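Stestport to reopen wood floors question in school refit

STESTPORT, July 9, 2023 — The Stestport school district has revised the finish standard for work surfaces in its three-building refit after tests found that high-gloss coatings on pale wood sent too much light back toward seated students.

The new standard, adopted in May, calls for a matte or low-satin clear coat on desks, library tables and window ledges. Floors were left out of the first version and will be taken up again this month. Bids for the first phase close in 13 days.
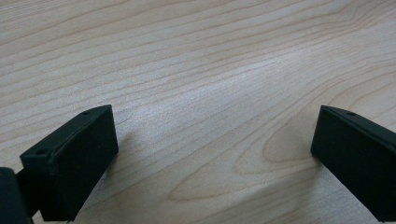

Gloss is measured with a meter that reads the light bounced off a surface at a fixed angle. Readings were taken by Gronow, the testing firm hired by the district, at 8 points in each room. Pale wood is a demanding case, as a patch of reflected light can turn it whitish and leave the grain faded, while the lines a short distance away stay easy to follow. Print placed in such a patch loses contrast in the same way.

The refit covers 3,487 square meters at the Firkeo, Uvness and Harbor Road sites. Existing tops in sound condition will be sanded and recoated — those with deep damage will be replaced. Lighting layouts are not part of the contract, and blinds will be ordered separately. Work at Uvness is to start first.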